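Stuck Lids, Sticky Drawers and Other Things I Fixed Over the Holidays

December 26, 2023

The house is finally quiet, the fridge is full of leftovers, and I have spent the whole morning putting the kitchen back together. I always end up doing a round of small repairs the day after Christmas, mostly to avoid the wrapping paper in the living room. A few of you asked for the list again this year, so I typed it up with some new ones added in.

Jar lids that won't budge

Run the lid (only the lid!) under the hot tap for half a minute, dry it really well, and try again with a wide rubber band around the edge. If it's a honey or jam jar, the sugar has probably glued the threads, so wipe them clean before you close it up again or you'll be back at the sink next week.

Sticky wooden drawers

My old Jaswood dresser swells up every July and never quite goes back. I pull the drawers out, rub a plain white candle stub along the runners and the bottom edges, and slide them in and out a dozen times. Soap works too, but I find it picks up lint. If a drawer still drags after that, look for a shiny spot on the wood where it's rubbing and give it a few light strokes with fine sandpaper, grit 600 if you have it. Wax again afterward.

Cast iron with a rusty patch

Coarse salt, a little oil and half a potato. Scrub in circles, rinse, dry the pan on a low burner, then wipe on the thinnest coat of oil you can manage and bake it upside down for an hour. Everybody uses too much oil the first time, me included, and the pan comes out tacky. If yours did, put it back in the oven for another hour and it usually sorts itself out.

Burnt-on sauce

I scorched the cranberry sauce this year (I was on the phone with my sister). Cover the bottom of the pot with water, add a big spoonful of baking soda, and let it simmer for ten minutes. Leave it to cool and most of it will lift with a wooden spoon. Don't do this in bare aluminum, it turns dark.

Dull kitchen shears

My neighbor Engelbert Leitner taught me to fold a sheet of foil into a thick strip and cut through it over and over. It won't rescue a badly nicked blade, but it takes the burr off and buys you a few months. I've done it to the same pair for 3 years now.

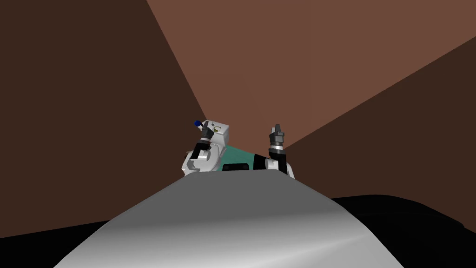 Water spots on stainless steel

White vinegar and water, half and half, in a spray bottle. Mist the cloth, wipe along the grain, and buff right away with a dry one. Old cotton T-shirts are better than anything I've bought. If you want a shine, one drop of mineral oil on a clean corner of the cloth is plenty. Keep the vinegar off marble and other natural stone, please, I learned that one in my first apartment.

Wobbly chairs

Flip the chair over and tighten everything before you reach for glue. If a screw just spins in its hole, pull it out, pack the hole with wooden toothpicks dipped in wood glue, snap them off flush and let it dry overnight. Then drive the screw back in. I did two of the dining chairs this way before the relatives came, and my uncle sat in one for five hours straight.

Smelly sponges

Just throw it out. I used to boil mine and microwave mine and now I cut them up for scrubbing flower pots.

Next time I'll get to the squeaky pantry door, which needs a new hinge pin and a free afternoon.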